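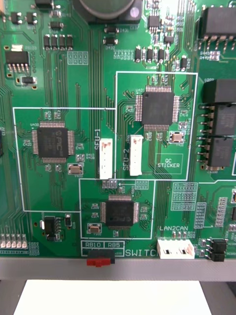 Meltden Repair Shop, Board Bench Automation
Minutes of the November staff meeting

Chair: Letay Assefa
Present: bench, intake, stores and maintenance

1. Previous minutes
Accepted with one correction: the Chala line keeps its manual bench until further notice.

2. Status of the inspection cell
The cell now takes first-pass inspection of all controller boards from the Pirkow contract. Of 70 boards run, 64 were sorted without a person stepping in. The rest went to the bench. Maintenance reported that 3 of those were refused at the U401 position and passed on manual check. Lighting angle is to be adjusted before any change to the limits.

3. QC sticker
Intake asked who applies the sticker now that the cell does the first pass. The box on the board is to stay empty until a technician has signed the work order. The cell does not sign. Agreed.

4. Connectors and switch
Seating of cables at SFU-1, SFU-2 and LAN2CAN remains a hand task. So does setting the slide switch at the RB10 and RB5 label. Bench staff asked that the setting be written on the work order, as the cell does not record it. Stores will reprint the form.

5. Changes to jobs
Bench staff stated that the work left to them is harder on average and that the daily piece target no longer fits. Target suspended; hours to be logged by fault type instead. No reduction in posts is planned under the Pirkow contract. Staff asked for this in writing. Letay Assefa to issue.

Training on the cell: 8 hours per person, paid, in shift time. The Saturday session is optional and is paid as overtime.

6. Stop authority
Any person at the bench may stop the cell without asking a lead. Restart by maintenance only. Clamar, who supply the cell software, to be told that remote restart must be disabled.

7. Other business
Magnifier lamp at the second bench flickers. Maintenance to replace.

Open actions: lighting angle (maintenance); work order form (stores); letter on posts (Assefa); remote restart (maintenance with Clamar).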